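How Mirrors Work (and Why Your Spoon Turns You Upside Down)

By Elínborg Dalsgaard
Kinsella Kids Science Pages
4 January 2026

Quick one first. Go find a spoon. A metal one, the bigger the better. Look into the scoop side. Now flip it and look at the back.

Upside down on one side, right way up on the other! Same spoon, same face. We'll get to why. First we need to talk about light.

Light bounces

Light leaves a lamp, or the sun, or a candle, and goes in a straight line till it hits something. Then a few things can happen. It can go through (window). It can get soaked up (black sweater). It can bounce off.

Most things do a mix. A red apple soaks up most of the colors in the light and bounces mainly red back to you. A banana bounces yellow. A white wall bounces nearly everything. You see stuff because light bounced off it and some of that light went into your eye. No light, no seeing, which is why you stub your toe at night.

So everything you can see bounces light. Then why isn't everything a mirror? Why can't you brush your hair in front of a wall?

Smooth bounces and messy bounces

Think about a basketball. Drop it straight down on a gym floor and it comes straight back up. Throw it down at a slant and it bounces away at the same slant, on the other side. You can guess where it will go. That's how you do a bounce pass.

Now try it on a pile of rocks. Goes anywhere! Hits your friend, hits the dog.

Light is like that. On a very, very smooth surface all the bits of light that come in side by side bounce off side by side. They stay in order. Your eye gets a neat picture. Scientists call this specular reflection (say it SPEK-yoo-ler).

On a rough surface the light goes off in all directions and the picture gets scrambled. That's diffuse reflection. Your wall does it. Paper does it too. Paper feels smooth to your finger but under a microscope it's a big tangle of tiny fibers, like a plate of spaghetti.

There's a rule for the smooth bounce. The angle going in is the same as the angle going out. Pool players use it, with balls. Submarine crews used it in periscopes, with light.

What a mirror is made of

Glass, with a very thin coat of metal on the back. Usually aluminum, sometimes silver. It's the metal that does most of the bouncing. The glass is there to hold it flat and stop it from getting scratched. Then a layer of paint goes behind the metal to protect it from air and damp.

Old old mirrors didn't have glass. People polished stone, a black shiny kind called obsidian, thousands of years ago. Later they polished bronze and copper. Lots of rubbing. And you had to keep rubbing, becuase metal goes dull when air gets at it. Before any of that? A still puddle, or a bowl of water. Still works, try it.

I asked Ciarán Dunne about this. He looks after the mirror maze at Firkdale, which has 26 mirrors in it and a lot of lost grown-ups. He wipes every one of them before opening. "Fingerprints and noses," he told me. "Mostly at knee height." A greasy fingerprint is enough to mess up the bounce, so the maze stops fooling people, and they just follow the smudges to the exit.

Why scratches make things dull

Look at an old baking pan, or the bottom of a kitchen sink, or a slide at the playground. When it was new you could maybe see your face in it. After years of things getting dragged across it, nope.

Each scratch is a tiny ditch. Light that lands in a ditch bounces off the slopes and heads the wrong way. One scratch, no big deal. Hundreds and the whole picture goes. But not all at once — first the reflection gets blurry, then it turns into a smear of color, then there's just gray. You can still tell that something red is near a scuffed pan. You can't tell if it's a tomato or a fire truck.

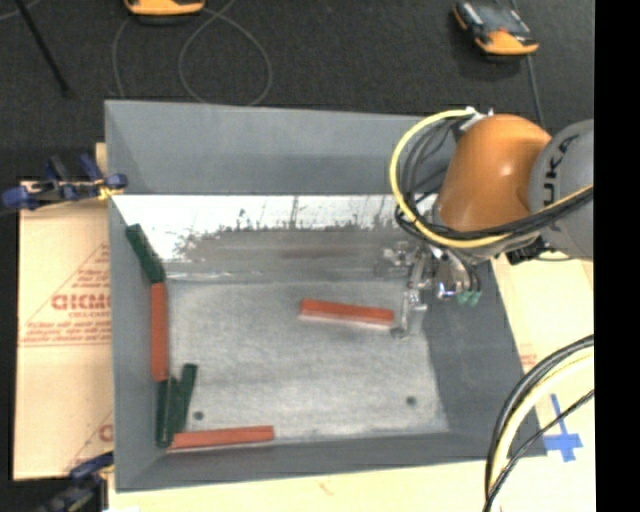 Shiny metal, scuffed metal. The bright strip along the far wall has a faint reddish-brown blur in its dull part.

You can fix scratched metal by polishing. Polish has very fine grit in it. It rubs away the high bits between the ditches untill everything is nearly level. More scratches, really, only much much smaller ones.

OK, the spoon

A flat mirror sends the light back in order, so you look like you. A curved one bends the whole pattern.

Scoop side (concave, it "caves" in): light from your forehead hits the curve and gets sent down. Light from your chin gets sent up. They cross over before they reach your eye. So chin on top, forehead at the bottom. Upside-down you.

Back side (convex, bulges out): the light spreads apart. Nothing crosses. You stay right way up but small, and you can see loads of the room behind you. Stores put bulgy mirrors up in corners for this, so do some parking garages. The mirror on the passenger side of a car is often a bit bulgy too. Things in it look farther away than they are.

Try it at home

You need: a sheet of aluminum foil, that's it.

1. Tear off a piece as long as your arm. Ask first.
2. Find the shinier side. Hold it flat and look. You should see a blurry you.
3. Crumple it into a loose ball. Gently, don't squash it hard.
4. Open it up and flatten it the best you can.
5. Look again.

Where did you go? The foil is the same metal and it bounces nearly the same amount of light. All the little creases are pointing different ways though, so the picture's gone. Just sparkles.

Extra: hold something bright next to the crumpled foil, a red sock or whatever. Do you get any color in it?

Words to know

Reflection — light bouncing off something
Specular — neat bounce, makes a picture
Diffuse — messy bounce, no picture
Concave — curves in
Convex — curves out

Next time in February: why the sky goes orange at bedtime.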